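Two arms stacking bricks, one lets go too early. Where would you look?
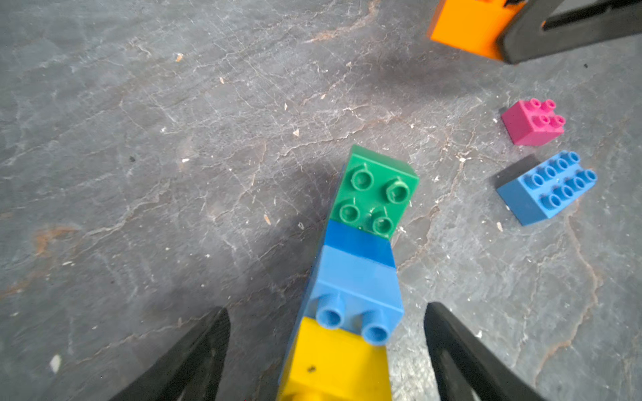

I've been building a two-arm brick stacker in my garage since July and I am having the best time with it! The left arm holds a short tower of toy bricks, the right arm fetches the next brick and presses it on, repeat until the tower is tall or I get called in for dinner. I run both arms from a Vistell control board, and the vision part is the free Gullolis package with my own color settings.

My trouble is drops. The tower arm will hold fine for the first few bricks, then somewhere in the press step it just opens and the whole stack ends up on the floor. No error, no warning, the log says "grip OK" right through it. The other arm carries on as if there were still a tower waiting, and last night it came down onto the fingers of the first arm hard enough to make both of them groan. I hit the stop button in time, but now I'm nervous about leaving the room.

What I've tried so far: new finger pads, slower press speed, and grip force up from 50 percent to 60. The force change helped for one evening. Gripper cables look good to me. It drops more often after it has been running for a while, if that means anything.

Where would you look first? And how do I get the second arm to notice that something has gone wrong?

Posted by brickloft_jandia

-----

Oh, I love this project! I had almost the same fault on a bottle sorter, and mine was the power supply. Both grippers were fed from one supply, and when the second gripper closed and the arm pushed down at the same moment, the voltage sagged. The first gripper's little controller reset itself, and its reset position was open. It came back so fast that the main board never noticed.

Easy to check. Put a meter on the gripper supply, set it to hold the minimum reading, and run the press step a few times. If you see a big dip right when the tower goes, you've found it. Give each gripper its own supply and see if the drops stop. The "worse after a while" part fits too, as motors pull more when the joints are working hard and a tired supply gets weaker as it warms up.

Also look in your gripper settings for what it does on restart. Mine had a choice between "open" and "stay where you are." Guess which one it ships with. Change that today even if the supply is fine, but keep your hands out while you test it, because a gripper that stays shut can hold on to you as well.

Posted by Čestmír Kadlec

-----

turn the force up more, 60 is nothing. i run mine way higher

Posted by gripnrip

-----

I'd go easy on the force. Toy bricks are slick, and if the fingers aren't quite parallel, extra squeeze just shoots the tower out like a watermelon seed. Try the meter test from Čestmír first.

For your second part, "grip OK" on most hobby boards only means the command was sent. You want the real finger position. Read it right before the press and again during it. Fingers wider apart than before means they opened, and fingers closed past the width of a brick means the tower has slipped out. Either way, stop BOTH arms, and make a person press a button before anything moves again. I poll mine every 6 milliseconds and it catches nearly everything.

Then set a contact limit on the downward move. If the pressing arm goes 4 millimeters past where the top of the tower should be, it stops. That one setting would have saved you the crunch. Until both are working, please don't leave it running alone, and check last night's fingers for hairline cracks before you grip anything again.

Do come back and tell us what the meter says, I really want to know!

Posted by Beneš_workbench

-----

Contact the moderators | Copyright the site and its posters | Back to top

We use cookies to keep you signed in and remember your settings. Accept | Manage choices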